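Report on the Visit to the Zana Manipulation Software Laboratory

A delegation from the Farina Technical Institute visited the Zana laboratory on July 25, 2022, at the invitation of its director, Cinzia Monti. The purpose of the visit was to review the software used there for tabletop sorting and to discuss terms for shared access to the tooling. Settimio Guerra and Rin Kawaguchi attended for the Institute.

Ms. Monti opened the session with a summary of the control stack, known internally as Vamel. Commands are issued by a learned policy and pass through a separate safety layer, which limits joint speed near the table. The two parts are versioned independently. Mr. Guerra asked how mismatched versions are caught, and was shown the startup check that refuses to load an untested pair.

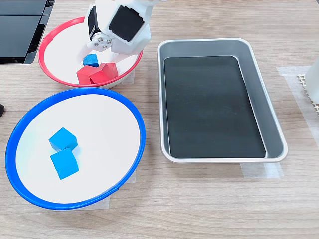 Perception was the main subject of the second session, led by Kiprono Magesa. The laboratory labels its recordings by object color and by container, and the planner receives both. Sorting work uses bowls with red and blue rims, and a small blue cube lying in the red-rimmed bowl beside two red ones is the kind of state the planner must be able to represent. Blocks of one color may differ in size, so the detector does not use size to decide class. Strips of translucent tape on the tabletop drew a question from Ms. Kawaguchi on calibration — Mr. Magesa replied that container positions are estimated again at the start of every episode.

The current archive holds 3,642 episodes, of which 300 are reserved for evaluation. Access to the reserved set is logged. Ubaldo Caruso demonstrated the replay tool, Zikumon, which aligns joint readings with video and allows a reviewer to step through a grasp. The delegation noted that its search function accepts only episode numbers at present. Search by object label is planned for August.

The Institute will receive read-only accounts valid for 365 days. Requests for evaluation runs should be addressed to Mr. Caruso.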